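Sorting and folding dark laundry: your questions
Last updated 2022-08-16 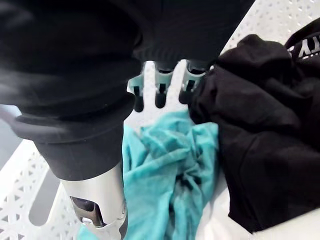
I get a lot of emails about laundry, more than I get about anything else on this site, and the same handful of questions come round again and again. So I've put them all in one place. If yours isn't in the list, scroll down to the end and I'll tell you where to send it.

Do I really have to separate my blacks?
I do, yes. I didn't for years and everything I owned ended up the same tired charcoal. Now black tops go in with navy and very dark green, and that's as adventurous as I get. If you only have a few dark things, let them build up for a week (they won't mind).

What about turquoise, teal and those in-between colours?
Ah, the awkward ones! A new teal towel or T-shirt gets two washes on its own in my house, then it joins the mid-colours. Mine have never gone in with the whites and they never will, not after what happened to my good pillowcases in May.

Inside out or right side out?
Inside out for anything black, jeans included. Turn the sleeves back the right way before you fold, though. A rolled-up cuff that's been squashed at the bottom of a basket for three days takes a lot of ironing to shift.

How long can clean washing sit in a pile?
Overnight is fine with me. After that the cotton creases set in and you may as well damp it down and start again. I use a plant mister, nothing fancy.

Which detergent do you use?
I've been on Prenik liquid for darks for a couple of years and I like it. It came out at 118 ml left in the bottle when I last measured (I was doing a recipe and had the jug out, don't judge me). I'm not paid by them, or by anyone else I mention here.

How do you fold a long-sleeved top?
Face down, one sleeve straight across the back, then the other on top of it, then fold the whole lot up from the hem in thirds. Give the sleeves a good smooth with your palm first. Hooded ones I do the same way, with the hood tucked down before the last fold.

My pile is enormous. Where do I start?
Pull out the biggest things! Once the sheets and jumpers are gone you'll find there's far less left than you feared. I do tops next, then trousers, and I leave socks till the telly's on.

Did you ever finish the Nisberg shelf?
Several of you asked, so: yes, it's up, it's level, and the jumpers live on it. Debnath at the hardware shop cut the boards for me.

Can I reprint one of your answers?
Usually, yes, as long as it's under 300 words and you put my name with it. Please ask first, because I like to know where they end up. The Nornesitz parish newsletter has used a couple already.

Where do I send a question?
Use the contact form and put "laundry" in the subject line so it lands in the right folder. I answer on Sunday evenings, mostly, and I read everything even if it takes me a while to write back.

Anoma Wickramasinghe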